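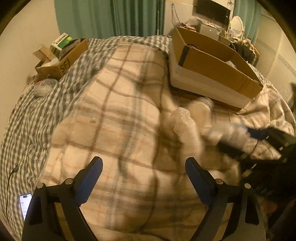 Section 2: Getting the Dolik Guide Ready for the Adanitz Pilgrim Path

The Dolik audio guide covers the whole path, from the river chapel at Stadent up to the hermit's cave and the old abbey church at Adanitz, and it's at its best when you load it the night before. There's no signal past the second wayside cross, so everything has to be on your phone already. Do it from your room! A phone lying face up on the covers with the screen lit and a charging cable within reach is all the equipment this section calls for, and then you can fall asleep to the chanted psalms if you like (I always do).

1. Connect to Wi-Fi and open Dolik. Tap Paths, then Adanitz.
2. Choose your language. The English narration is new and it's wonderful, especially the story of the bell.
3. Tap Download All. The full set takes 645 MB.
4. Wait for the green check mark beside every stop. If one stays gray, tap it once and it will try again.
5. Switch on airplane mode and play a few seconds of the first stop as a test.

NOTE: The psalms download separately. Look under Extras.

99 shares
2 comments
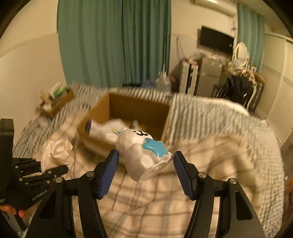

Trinidad Navarro

Now the fun part, setting up your stops.

6. Go to Settings and turn on Play at Arrival. The guide will start by itself as you come up to each shrine, so you can keep your eyes on the carvings.
7. Under Reading Mode, pick Short or Full. Full includes the complete legend of the hermit and all the verses cut into the cave wall, in the Sönmez translation. Pick Full if you have the whole day!
8. Set Quiet Places to On. This mutes the speaker inside the chapel and the abbey church and sends the sound to your earphones only.
9. If you're walking with friends, tap Walk Together and let them scan your code. Everyone then hears the same stop at the same moment, and it's a lovely way to do the last climb.

CAUTION: Don't use the guide on the cave stairs. Pause it at the bottom and start again on the landing. The steps are steep and worn smooth.

CAUTION: The cave is still a place of prayer. Screens go dark and sound goes off whenever a service is being held, even with earphones.

NOTE: The 1,727 pilgrim marks scratched beside the abbey door now have their own map, drawn by Gion Egger. Tap any mark to hear what is known of it. In June the evening light falls straight across them, so save that stop for last if you're there then.

To remove the guide after your walk, hold down the path name and choose Delete. Your notes and saved verses stay in your account.

Last updated 2023-05-07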